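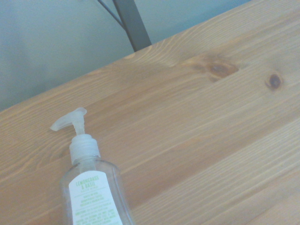

Hola a todos, a ver si alguien me echa un cable con el aceite para una mesa de pino. La compré en Plendura hace tres semanas, en crudo, y me costó 200 euros con el transporte. Es de pino clarito y la tengo contra una pared gris azulada muy pálida, que es justo la combinación que yo quería, así que me da pánico que al tratarla se me ponga amarilla o naranja. Mi cuñada me dice que le dé barniz y me olvide, pero el barniz brillante no me gusta nada de nada. En la tienda me ofrecieron un aceite de la marca Mela, y luego en internet todo el mundo habla de la cera Wako. ¿Alguien ha usado alguno de los dos sobre pino? ¿Cuánto oscurece? Ah, y en la mesa se come a diario, con lo que eso supone (tomate, vino, vasos sin posavasos...).

Publicado por pinoclaro, lun 3 agosto

Buscar en la comunidad Escribe tu duda Buscar

tejadoverde

Yo le puse Mela a una estantería de pino y sí que oscurece, te lo digo ya. Tirando a miel. A mí me gusta, pero si quieres conservar el tono crudo busca un aceite con un poquito de pigmento blanco, que los hay de varias marcas y compensa bastante el amarillo. Lo que no te va a quitar nadie es el sol: el pino se tuesta solo con los meses, con aceite o sin él. Si tienes la mesa cerca de una ventana, mueve de vez en cuando el frutero y lo que tengas encima, que si no se queda la marca (a mí me pasó con una lámpara y ahí sigue el redondel).

Con lo de comer encima, el aceite aguanta siempre que lo dejes curar bien. Mira lo que dice el bote. Yo esperé 7 días y creo que hice bien, aunque en casa estaban todos hartos de cenar en el sofá.

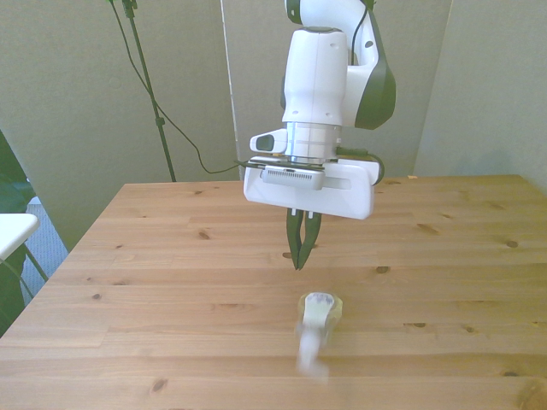
marga_lija

Te cuento cómo lo hago yo, que llevo ya unas cuantas mesas y he metido la pata en casi todas:

Primero lija suave, grano 180 y luego 240, siempre a favor de la veta. Quita el polvo con un trapo apenas húmedo y deja secar. Después haz una prueba POR DEBAJO del tablero, por favor, no te la saltes. Un trocito con cada producto y lo miras al día siguiente con luz natural, al lado de la pared si puedes.

Si te convence, mano muy fina con trapo de algodón, esperas un cuarto de hora y retiras todo lo que sobre. La segunda mano, al día siguiente. Si queda pegajosa es que has puesto demasiado, a mí me pasó con la primera y tuve que volver a lijar entera, ¡qué disgusto! Y ojo con los trapos con aceite: extiéndelos fuera para que se sequen, nunca hechos una bola en la basura, que pueden arder solos.

La cera sola no la pondría en una mesa de comedor, los vasos dejan cerco enseguida.

rulo497

barniz mate al agua y listo, el mío es Stustard y no ha amarilleado casi nada. Dos manos, lijadita entre medias y a comer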